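How to wax a wooden tabletop without ruining your week

Most tables die of kindness. Somebody spills tea, panics, and goes at the ring with whatever spray lives under the sink. Put the spray back.

First, clear the table. All of it, including the post you have been ignoring since October. Wipe the top with a damp cloth, then a dry one, and leave it overnight.

Next, sand lightly with 120 grit or finer, always along the grain. If you sand across it you will see the scratches every breakfast for the rest of your life. Two passes will do. Hoover up the dust, then wipe again, as the hoover always misses the bit you lean on.
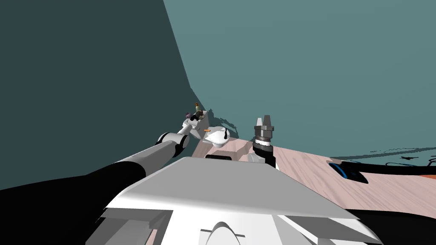 A pale, pinkish wooden tabletop.

Pale wood shows everything, so test your wax on the underside before you commit. I use Clelter, the clear one, which smells of an old church and comes in a tin designed to remove fingernails. Put on far less than you think. A walnut-sized lump covered a quarter of mine, and my table is 122 cm long.

Rub it in with small circles, wait 8 minutes, then buff with an old T-shirt until your arm complains. Swap arms. Do it all again the next day.

If the top feels sticky, you used too much. Buff harder, and keep the cat out until it stops.

Coasters are sold in most shops.

Krum Karagiannis, Sastville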